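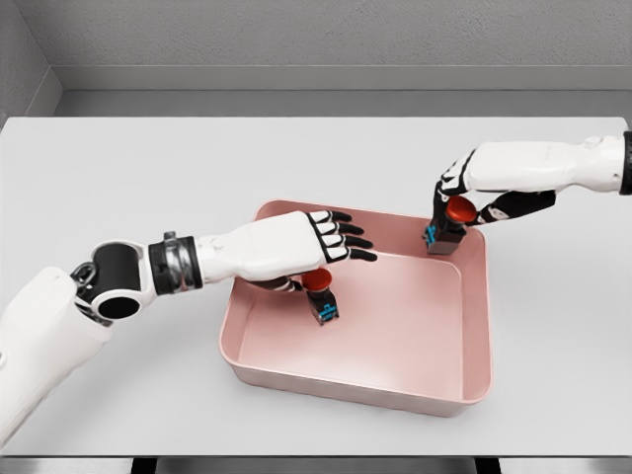 Both hands over the pink tray, one red cap each. Sim render.

solder_goblin
Two-arm build log, part 15. Sim side is finally worth showing. The real bench in the garage is still one arm and a box of parts marked Pekholm, but the simulated me owns a very clean white table and two working hands.
Question for the room: I've got both hands holding their objects just above the tray. Release from there, or lower until contact and then open?

mudflap
Lower until contact. Always. Drop it and the thing lands on its side, and then you get to write the part of the code that picks things up off their side. I lost all of July to that.

kettlewell_9
Disagree. It's a shallow tray. Contact detection in sim is a liar, and on my Skamton arm at home it's a worse one. Let go and move on with your life.

mudflap
Your Skamton arm threw a socket into the water heater.

kettlewell_9
Once.

tray_bien
Am I the only one bothered by the left hand? Palm down with the thumb curled under, and the object is already tilted. The right one has its fingers over the top, which looks saner. I'd fix the grasp before arguing about the release.

solder_goblin
The left grasp scored better over 300 runs. I don't like it either. It holds a red cap the way my uncle holds a phone.

tray_bien
Scored better at what, though? Holding on, or putting down?

solder_goblin
...holding on.

mudflap
There's your part 16.

kettlewell_9
What are the hands going to cost you for real? Sollport wanted 925 for one when I asked, and that was without the wrist.

solder_goblin
I have a spreadsheet. I don't open it. Rerunning tonight with placement in the score, will post numbers whichever of you they embarrass.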